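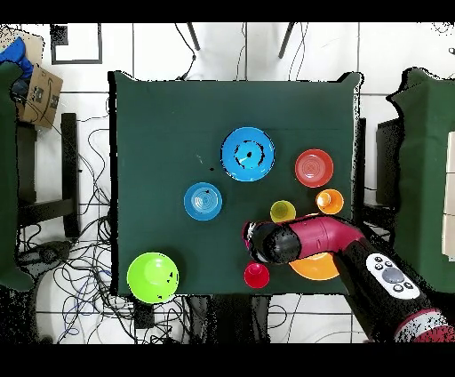
*A mesa verde, de cima.*

Ada Ferraro perdeu o campeonato de Garside por 12 pontos e culpou os pneus, o vento e, já depois do jantar, a mãe do engenheiro.

– Faltavam 2 voltas – disse Hiyori, que era o engenheiro.

– Faltava gasolina.

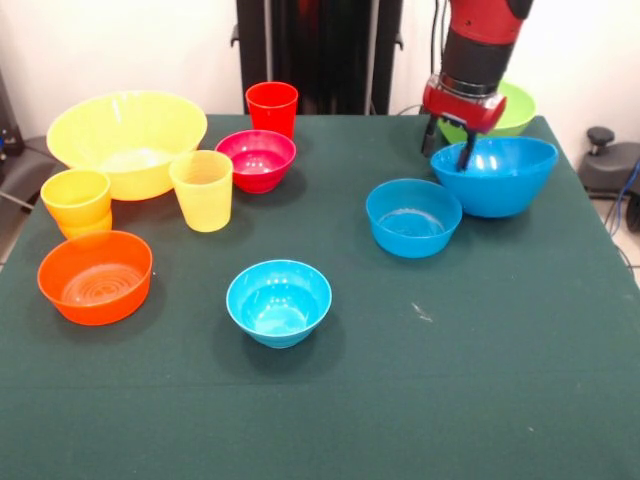

## Quinta-feira

A Wotum mandou a fatura do motor: 1,950, sem moeda indicada. Ada leu-a no paddock e decidiu que eram liras.
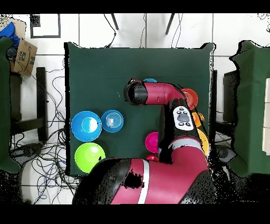 Hiyori achou prudente não a corrigir – ainda tinham de voltar juntos no camião.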